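Search this site Go
Noticeboard > Get involved > Paid and unpaid roles
Print this page | E-mail to a friend

Laptop tidy-up helper wanted, Fenomby workshop

Hello! I'm Alper Karabulut and I run the laptop bench at Fenomby, the reuse workshop on Grelier Street (blue door, next to the bike shop). I'm looking for one person to join me two afternoons a week from October, paid, for 29 weeks to begin with.

We take in laptops that offices and families have finished with, clean them up, check them over and pass them on to people who need one for college or job hunting. The repairs side is well covered by Iyer, who can get a dead keyboard going again faster than I can find my glasses. What we're short of is someone for the outsides: wiping down lids, getting crumbs out of hinges, peeling off old stickers (oh, the stickers), grading each machine and writing a short, fair note for the label.

You don't need a computing background. I came to this from upholstery! You do need patience, decent eyesight or decent specs, and a light touch with a cloth. You'd be on your feet for a good part of the afternoon, though there are stools. If you've cleaned cameras, cutlery, cars or anything else that shows every mark, I'd love to hear about it.

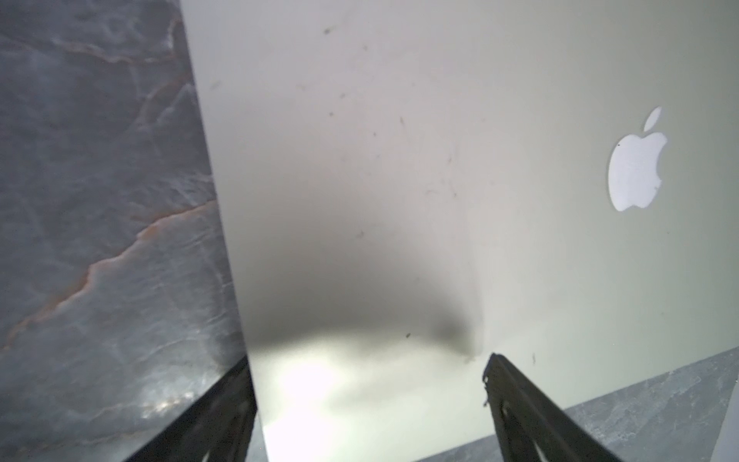
Grading is the part most people ask me about, so a word on that. We use A, B and C, and it only covers looks. Take a silver Apple lid with little dark specks, some faint streaky scratches and a big cloudy smudge across the lower middle. I'd want you to have a go at the smudge first, gently, and only then decide on a grade, and to tip the lid about while you look, as glare can wash out half of it. Scratches we simply write down. I'd sooner have a label that says "faint scratches on lid" than a cross phone call.

Pay is the Pladell rate for bench staff, and bus fares are covered. To apply, send me a few lines about yourself (a CV is fine but not needed) or drop a note through the door marked "Alper, laptops". I'll read everything that reaches me by 07/09/2025 and then ask people in for a cup of tea and a try at the bench.

Print this page | E-mail to a friend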